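OK so I finally caved and bought a wooden dish rack, and I have a whole thread's worth of feelings about it. Bear with me!

For years I stacked plates in the cupboard like a normal person. Big ones at the bottom, little ones on top, and the one I wanted always under 14 others. Every breakfast started with clattering.

Then I stayed with my friend Daryna in October and she keeps her everyday plates standing up in a rack, all the time, right out on the table. You just reach over and take one. I thought about it the entire drive home.

Mine is dark brown with thin dowels and it weighs next to nothing. I went for dark wood so the plates would get all the attention – and they do!

Colored plates are the best part. I'd been saving mine for company (why??) and eating off chipped white ones. Now the pretty ones are out every day and even toast feels like an event.

Things I've learned so far: tall plates on the left, smaller ones to the right. If I put the tall one in the middle I knock its neighbors every time I grab it.

Also leave a gap between them. I had 5 plates jammed in there the first week and they took forever to dry. Fewer plates, happier plates.

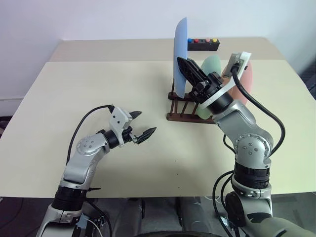
Blue, mint and salmon pink is my favorite combo right now. It's like having a little row of sherbet next to the wall.

Berkay asked if they get dusty. Not if you use them! The ones I reach for get washed so often they never have the chance.

Next up is wiping the dowels with a bit of mineral oil – if you have a wooden rack, how often do you do yours? Tell me everything.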